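Fover 五月例会纪要:Skokix 双臂机投瓶工位的调试与保养

会议时间:下午2:00 开始,中间歇了一次茶,散会比原定晚了一些
地点:Fover 二楼小会议室
出席:调试组、保养组、软件组,采购同事后半程加入
会前材料:上次纪要、Brallum 运行日志、夹爪更换记录

大家陆陆续续坐下来,先谢过保养组上个月的辛苦,尤其是左臂腕部线束重新走线那几天,天天收工都很晚,调试组带了点心来,也算一点心意。接着把上次纪要过了一遍,没有异议,只有一处笔误:左臂腕部的编号写成了右臂的,当场改掉。随后进入正题,也就是这台 Skokix 双臂机在投瓶工位上怎么摆、怎么校、怎么养。

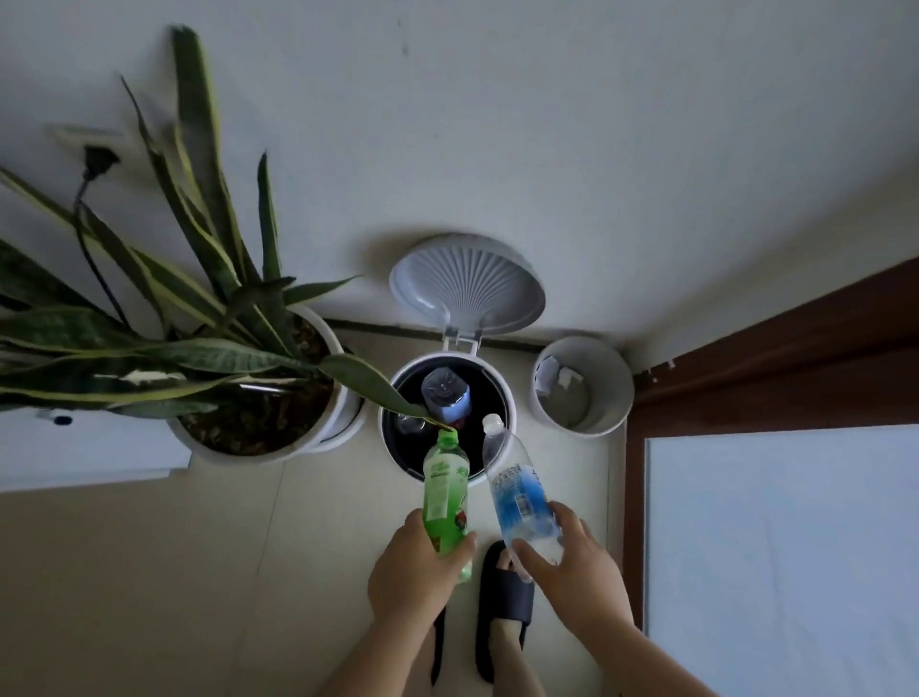
记录、整理:Macarena Mateos(Fover 调试组)

一、工位布置

调试组先讲任务本身。双手各拿一只塑料瓶,举到圆形白色垃圾桶上方,瓶盖朝着桶口,再松手。绿瓶配绿盖,透明瓶配白盖,颜色差得很远,软件组很喜欢这样的搭配,说两只瓶子的瓶盖几乎挨在一起的时候,最能看出识别有没有串位。桶盖翻开以后立在桶的后面,内侧有放射状的筋纹,像扇贝壳一样,深度图在这一片容易出现细碎的噪点,这件事后面第三项再细说。

周围的东西也一并讨论了。左边那盆虎尾兰叶子又长又尖,有一片向右弯过来,叶尖悬在桶口边沿上面。有同事提议把花盆挪远,保养组有些舍不得,调试组也觉得家里的环境本来就会有花有草,留着更好。最后商定花盆位置不动,在 Brallum 里给叶片画一块避让区,左臂下降时从避让区右侧走。墙上的插座和垂下来的黑色电线同样划进避让区,手臂不得向那一侧外展。

桶右边还有一只敞口的小废纸篓,里面有揉皱的白纸。右臂放瓶时如果偏得太多,就有落错地方的可能。软件组答应把两只容器分成两个目标,名字也分开,“翻盖桶”和“纸篓”,以后日志里一律照这个叫法写,请各组也跟着改过来,免得交接时你说你的、我说我的。

二、夹爪与软垫

现用软垫是 Boström 的,开口设定为 70 毫米。保养组把换下来的旧垫带到会上给大家传看,内侧靠近指尖的地方已经磨亮了,摸上去发滑。采购问能不能再撑一撑,保养组很耐心地解释了一遍:塑料饮料瓶瓶身软,夹得紧会瘪,夹得松会转,软垫一旦发滑,控制程序就会自己加力,瓶身一瘪,瓶盖的朝向就跟着跑了,后面投放的动作再准也没有用。

商定的做法如下:
每 1,000 次抓取更换一次软垫,左右同时换,不混用新旧。
换垫之后先空夹,再夹空瓶,再夹带少量水的瓶子,每一步都看一看力曲线是否平顺。
指尖螺丝用扭力扳手上紧,上完画一道记号线,交班的人看记号线有没有错开。
擦拭软垫只用拧干的软布,酒精请留给外壳,这一条新来的同事记得互相提醒。

右臂夹爪上月有过一阵轻微的响声,保养组拆开看过,导轨里进了纸屑,清掉并重新上油以后就安静了。调试组追问纸屑从哪里来,讨论了一会儿没有定论,先把导轨的防尘片装上,下次例会再看。

三、相机校准与日志

软件组把 Brallum 里的运行记录放给大家看,本轮一共 290 次投放,其中 7 次没有成功。失败的记录一条一条过了一遍,有的是瓶身碰到桶沿后弹开,有的是松手早了,还有一条是相机把翻开的灰色桶盖认成了桶口,手臂停在桶的后方迟迟不下来,操作员按了暂停。讨论下来,大家倾向于先查头部相机的标定,再谈要不要改模型。

头部相机的支架上周松过一次,拧紧以后只做了快速校准,完整标定还欠着。软件组不大好意思,保养组倒是很体谅,说那天大家都在抢修线束,确实腾不出手。会上定下规矩:支架只要动过,无论多小,都做完整标定,做完把标定板收回柜子里,上次就是夹在说明书里找了一下午。

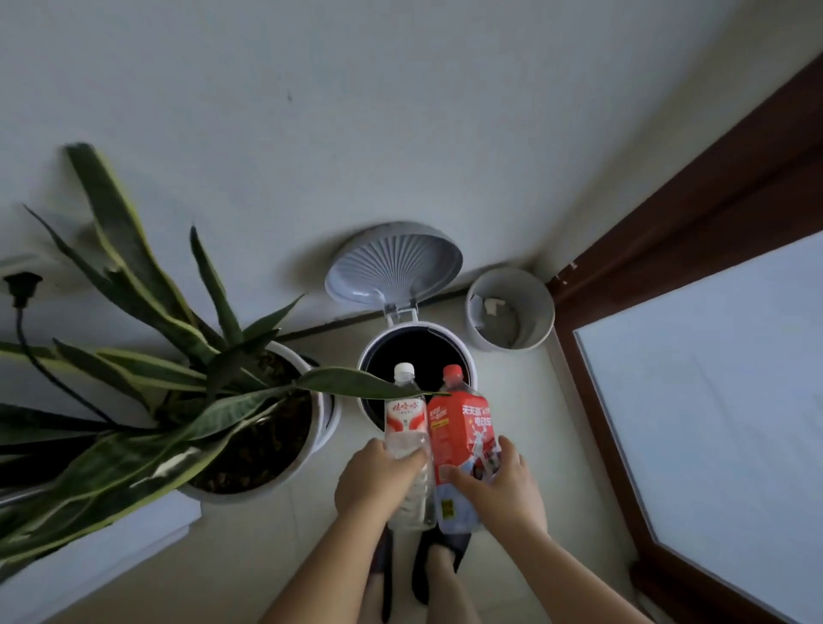 双手持瓶位于翻盖桶上方,左为“娃哈哈”透明水瓶,右为红色瓶。

关于瓶子的种类,大家聊得最久,也最热闹。透明瓶配白盖,瓶标是白底带红,旁边那只则从瓶盖到瓶标都是红的,两只并排拿着的时候,颜色分割会不会把左边瓶标上的红色也算到右边去,软件组说要试了才知道。调试组建议瓶盖单独标注,用瓶盖来定朝向,瓶标只作参考。这个意见得到了各组的赞成,软件组会把标注规范补上一页,写得细一点,图例多放几张。

还有一点是保养组提的,听上去小,大家却都觉得有道理。桶是脚踏的,盖子翻开以后能不能一直立住,要看铰链的状态。双臂机没有脚,工位上开盖由人来做,那么每次开机前,操作员应当把桶盖翻开,看它是否立得稳,再退到黄线以外。桶里的黑色衬里也要翻好边,别让它塌进去。

四、日常保养表

原来的保养表字太小,格子也挤,保养组重新排了一版,会上传阅后作了几处改动。开机前看急停、看线束、看夹爪记号线;收工后双臂回到收拢位,断开伺服,再擦镜头。镜头布挂在机器背后的钩子上,用完请挂回去,不要塞进口袋带走(说这句话的时候有几位同事笑了,想必心里有数)。

肩部关节的润滑按 Skokix 手册上的周期来,保养组保管加油记录,谁加的谁签字。备件柜里软垫还有存货,防尘片要补,采购会去问 Boström 的交期,问到了先在群里说一声。

关于能不能由一个人完成整套开机检查,会上意见不完全一致。调试组觉得熟手一个人足够,保养组还是希望双人,一个看手臂,一个守急停。讨论到后来,同意在线束更换后的磨合期内先按双人执行,磨合期满再议。

五、待办

软件组:完成头部相机完整标定;在 Brallum 中加入叶片与插座两处避让区;补写瓶盖标注规范。
保养组:装导轨防尘片;更新并张贴大字版保养表;复查右臂夹爪声响。
调试组:标定完成后重跑一轮投放,瓶子搭配照本轮不变,桶和花盆在地面上贴好定位标记。
采购:询问防尘片与软垫交期。

其他事项:茶水间的插线板请不要再接到机房来用。标定板的新盒子放在备件柜最上层,贴了蓝色标签,矮个子的同事可以用旁边的踏凳,用后推回墙边。

下次例会仍在二楼小会议室,时间另行通知。纪要如有遗漏,请直接找 Macarena Mateos 补充,传阅后存入 Brallum 项目文件夹。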